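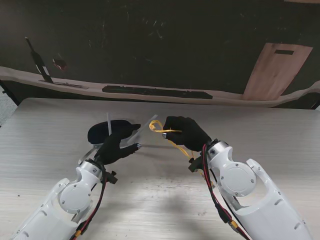

Figure 1. The two-arm setup, with the right hand closed around the yellow cord.

Grasp State Estimation for Cord Handling on a Two-Arm Platform
Lihua Tang and Fergal Fitzgerald
Project report, Bredesstead robotics lab

1. Problem

The existing Hemmin control stack treats a grasp as finished when all finger joints stop moving. This works for rigid objects. With a cord, the fingers often stop against each other, and the planner starts the next motion with nothing held. Our task was to replace the stop test with an estimator that reports one of three states: open, closed empty, or closed on cord.

2. Method

The estimator runs as a separate node beside the arm controller. It reads joint positions and motor currents from both hands at 200 Hz and keeps a window of 13 samples. A small classifier is applied to each window. Camera images are not used at this stage – the fingers hide most of the cord once the hand closes, and the segmentation mask breaks into pieces.

Training data came from teleoperated grasps, 4,000 windows in all, labeled by hand in the Siline log viewer. Windows from one grasp were kept together when splitting into training and test sets. Our first split ignored this and gave scores that were much too good.

3. Planner changes

The planner now waits for two matching outputs in a row before it releases the next motion. If the state is closed empty, the hand opens, the arm backs off along its approach path, and the grasp is planned again. The other arm holds its pose during a retry.

4. Open issues

Most remaining errors are thin loops held only at the fingertips, where the current hardly differs from an empty close. Logs from the two hands also drift apart in long sessions. The clock fix is on the Proltthorpe branch and has not been merged.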